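2026-02-04
Entered by Yanti Saragih

Spent the morning on the tabletop rules instead of the tabletop. We now have 527 logged episodes from the pick-and-place bench and, as far as I can tell, four or five private opinions on what a valid one is. Mawuli wants a single page taped to the wall. I want a single page that people read, so we are already at odds.

The old sheet came over from the Grekstead bench in September and has 73 rules on it. I went through with a pencil. A fair number concern a conveyor we don't own. Two contradict each other on whether the e-stop gets tested before or after homing. One says "be sensible," and I suspect it is the only one that has been followed consistently.

What survives, in draft:

Start pose. Gripper open, fingers over bare table, nothing between them. If the fingers start near an object the first second of the episode is worthless, as the policy learns that objects come pre-approached. Last week I threw out a batch of mine for exactly this and would prefer not to discuss it further.

Wrist view check. Before recording, look at the wrist feed. Both fingertips must be in view, and the target must be in view or reachable by one plain move. Things at the margins are fine. A can with its top out of the picture is fine. A target with its top out of the picture gets redone. 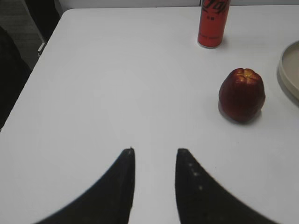

Akosua objects to the words "one plain move." Plain to whom, she wants to know, and she'd like a distance in there, or at least a direction, before she signs anything. She has a point, and I hate it. The trouble with a distance is that someone will then get out a ruler, and the ruler will end up in the workspace, and we will have an episode in which the arm picks up a ruler. Left as "one plain move (no detour around another object)" for now. She has initialed it in very small letters.

Next, limits. Speed cap stays where the Davham integration notes put it. The cap is set in the controller and only in the controller. We found a second cap in the teleop script, lower, with a comment reading "temp." Removed after Mawuli and I both looked at it, and the removal is written in the change log with both names. That is now a rule as well: two people for any change to a limit, up or down. People nod along for up and argue about down. A lower cap in the wrong place hides a wrong cap in the right place.

E-stop: tested before homing, every session, by whoever is going to be teleoperating. Pressing it counts. Looking at it doesn't. Entry in the log reads "pressed, power dropped, reset," and if any of those three didn't happen you write what did.

Hands. Out of the workspace while the arm is enabled. This includes "just nudging" an apple. Disable, nudge, enable. Yes, it is slow. I timed it at 5 seconds, which we can apparently spare when the subject is coffee.

Objects. This took the longest. Rules as they stand:

- Real food and drink packaging allowed. Opened cans must be empty and noted as opened in the episode record, because an opened can and a sealed one are not the same weight and the gripper force log looks insane if you don't know which you had.
- Mixed layouts: space around every object for open fingers to come down without touching a neighbor.
- Plate goes in first if there is one. Everything else is placed with respect to the plate. Moving the plate afterward means a new layout number.
- Names come from the object list. If you can't tell what a thing is meant to be, it gets the name on the list anyway. We have had "bun," "knot," "donut (twisted)" and "croissant?" for one item. The question mark broke the parser.
- Smudges and specks on the table: wipe between layouts, not between episodes in the same layout. Wiping halfway through makes a visible change and somebody downstream will spend a day on it. I was downstream once.
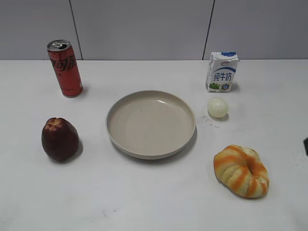
Man-sik asks why the object rules say nothing about cameras, given that half our bad episodes are a fixed camera getting bumped and then politely put back where it looked right. Fair. Added: if a fixed camera moves, for any reason, stop and recalibrate. "Looked right" is struck from the vocabulary. He also wants tape marks on the mounts. Agreed, provided he applies the tape, and he has gone quiet.

Not settled:

Whether failed grasps stay in. Aba says keep them and label them. Mawuli says keep them only if the recovery is clean. I lean toward Aba, partly on merit and partly because her rule is shorter. Whatever we choose has to be applied to the 527 as well, and I'd like to know who before I vote.

Whether we match the Mutico format for episode records. Their template has a field for "operator mood." Leaving that with Akosua.

Retention. Storage is set to start deleting raw video at 4,000 episodes. At the present rate this is a problem for a future version of me, but the delete job should ask somebody first, and currently it doesn't.

Draft is down to two pages. Mawuli has offered a smaller font. Printing tomorrow once the e-stop wording is final, tape to be supplied by Man-sik.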